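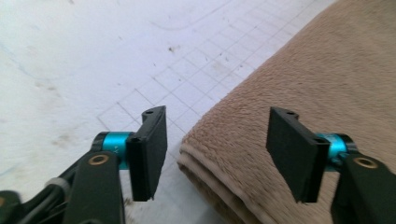 What should a visitor practice first at a towel-folding demo?
Closing the fingers on one corner and letting go again, a few times, before you try a fold.

That was how Fiona Gillies started me off at the Drumilport open day in November, and I've since helped run two sessions of my own. I love teaching this! Plan on 3 minutes of free play per guest, then get them folding.

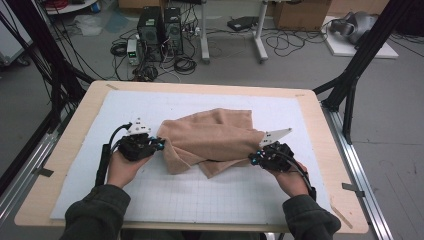
Set up the station before the doors open. Tape matters more than you'd think – a guest who leans in will drag anything that isn't fixed, so press down every strip along the border. Seat the guest square to the near edge. When you show the grip, hold one gripper at each end of the cloth, facing inward, and keep the cloth in the middle of the gridded sheet so people on both sides can follow the fold. The grid is a great help for lining up edges, too.

Now the fold itself:

Step 1. Lay the towel out and smooth it with the backs of the fingers.
Step 2. Bring both grippers to the near corners. Come in low, almost skimming the table.
Step 3. Squeeze gently, lift a little, and check that you have hold of one layer only.

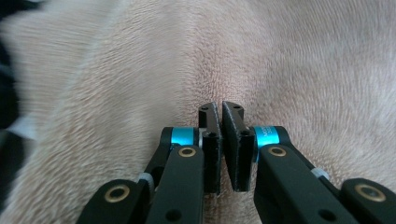

Step 4. Carry both corners to the far edge at the same speed. Slow is fine. Hiyori Minami does it so calmly that the whole room goes quiet, and then everyone wants a turn (my favorite moment of the day).
Step 5. Set the corners down, open the fingers fully, and back straight out.

If one side lags, stop, lower both hands and start again from Step 2. Kids usually get this faster than their parents, and they're thrilled about it!
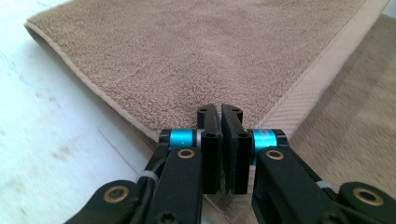

How many towels should I bring for a full afternoon?
Two per station, in different thicknesses, so guests can feel how much the fabric changes the job.

Swap them whenever the line slows down, and let people pick which one they want to try next.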